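Gellcombe hall tables back in use for November swap
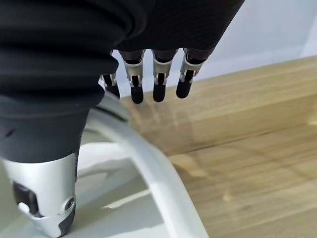 Tables are out again at the Gellcombe hall in Prirdale, light wood tops, and the repair and swap morning goes ahead as planned. Doors 10 a.m. Bring small stuff, nothing you can't carry in yourself.

Last time 172 people came thru, up from 100 in spring. Organizer Britta Ostermann is hoping for 200. "We ran out of table before we ran out of people," she said.

Sewing and mending near the kitchen, books by the stage. Lamps and toasters go to Emmett Greenberg, who has asked for cords to be wraped up and taped. Table bookings $3, pay at the door. No paint or varnish on the tabletops please, use the mats.

Parking behind Ferreira only. Skivell lot is closed till further notice.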